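Home About Archive Robots Not Robots Contact

What I learned from picking things up for a living

July 8, 2023

I have a degree, a mortgage and a decent pair of hands, and since last month the only one of those that anyone pays me for is the hands. My job title is "demonstrator." I pick a thing up, put it down somewhere else, and the recording of me doing it gets fed to a robot that will, with luck, learn to do it worse than I do for a few years and then better.

The outfit is called Gratetti. The project is called Zulby, for reasons that predate me and everyone I have asked. You wear a backpack, you wear a small camera on your head, and you work with grippers instead of fingers. They have two pads at the end that open and close when you squeeze. The square black-and-white markers are there so the software can work out where the gripper is in space. Keep your sleeve off the marker. I was told this on my first morning and then again on every morning after it.

My trainer was Theophilus Gbeho, who had done this at the Bristhorpe site before they moved everybody into our building. His whole method is to watch you do something, breathe out through his nose, and say "again." My first assignment was small stuff off a table. Colored blocks, little fake plants, that sort of thing. A task was 33 good takes. I assumed I'd be done before coffee.
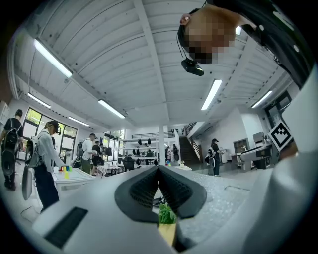 I was not done before coffee. The trouble is that you have spent your entire life picking things up without paying attention, and the minute you pay attention you become terrible at it. I'd go in at an angle and the block would squirt out sideways. I'd go in straight and close too early. Then I'd get it, feel very pleased, and carry it across the table in one big swoop, and Theophilus would breathe out through his nose.

The swoop, he said, was the problem. A robot that learns from a swoop learns that swooping is part of the job. Same with the little wiggle I do before I let go of something, which I have apparently done since childhood and which my wife confirms. If you wiggle in every take, you get a robot that wiggles. If you wiggle in half of them, you get a robot that can't make up its mind, and that's a much longer meeting.

He also wanted mistakes, but only the right ones. Miss the object, stop, back up, try again calmly: good, keep it. Miss the object, say a word, and grab it with your other gripper: bad, delete it. I have deleted a lot of those.

After the small stuff I moved up to cups. Cups sound like a promotion and are really a new way to be humbled. You can take one by the rim, with a pad inside and a pad outside, or around the middle, and you have to pick your way and stick to it for the whole set. And you have two grippers, so the one that isn't doing anything has to not do anything in a sensible place. Mine likes to drift in toward the action like a dog near a barbecue.

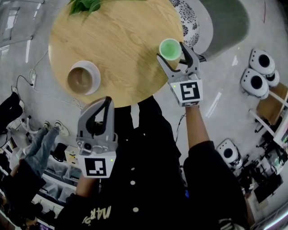

Things I'd tell someone starting this week

Squeeze slower than you think. The pads have plenty of grip and you don't need to crush anything to prove it.

Look at what you're picking up. The head camera goes where your head goes, so if you're looking at the clock, you have made a nice recording of the clock.

Move the cup between takes. I did 8 in a row from exactly the same spot and was proud of how consistent they were. Theophilus explained that I had taught the robot one spot on one table. Those 8 don't count toward anything now.

Take the pack off at lunch. It doesn't feel heavy until around three in the afternoon, when it feels like a toddler.

Don't do the voices. I narrated for the first few days, in a sort of golf commentator whisper. There's no microphone in the setup as far as I know, but there are other people in the room.

My total as of yesterday is roughly 600 takes, counting the ones that got kept and leaving out the ones with language in them. The contract runs to November, and there's talk of a folding task after cups. Sepúlveda, the other team, has already started on dish towels and they look tired.

At home I've started setting my mug down very carefully, straight down, no wiggle. My wife says it's unsettling and would I please just unload the dishwasher like I used to, meaning badly and fast.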